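4.3 Ce que mesurent les démonstrations portées

Les taux de réussite publiés pour les tâches ménagères appellent une lecture prudente. Pour le pliage, le rangement de couverts ou le tri de petites pièces d'atelier, la plupart des travaux récents s'appuient sur des démonstrations recueillies à la main, l'opérateur tenant lui-même la pince. Le corpus Skorka, que nous réexaminons ici, en compte 3 180. Or une démonstration de ce type est exécutée par un humain, avec son épaule, son poignet et son coup d'œil. Elle renseigne sur la faisabilité du geste avec deux doigts souples ; elle ne dit rien de la capacité d'un bras motorisé à le reproduire dans une cuisine encombrée.

Nous avons donc séparé deux questions que la littérature confond volontiers : la pince peut-elle faire le travail, et la machine le fait-elle seule ? Sur les 41 tâches retenues, la première reçoit presque toujours une réponse favorable. La seconde reste ouverte, y compris pour des corvées aussi banales que vider un égouttoir. La figure 3 montre le matériel de collecte dans un bureau.

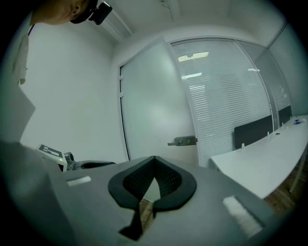

Figure 3. Pince tenue à la main, à doigts souples noirs disposés en V ; un second appareil, à boîtier blanc, porte un marqueur carré noir et blanc.

Matheson objecte que cette distinction est trop sévère, et que l'écart entre la main et le bras se réduit dès que le volume de données augmente. L'argument mérite d'être pris au sérieux, mais nos essais ne le confirment qu'en partie. En passant de 600 démonstrations au corpus complet, la politique entraînée progresse nettement sur les objets rigides posés à plat. Sur les textiles et les sachets, le gain disparaît presque entièrement dès que l'on change de pièce ou d'éclairage.

Les essais menés sur le site de Jovberg en avril vont dans le même sens. Seules 2 tâches y ont été menées à terme sans aucune reprise humaine, toutes deux sur un plan de travail dégagé par l'expérimentateur – condition que peu de foyers remplissent, et moins encore d'ateliers. Les durées d'exécution n'ont pas été comparées à celles d'une personne, faute de protocole commun. La section suivante revient sur le décompte des reprises, dont la définition varie fortement d'une équipe à l'autre.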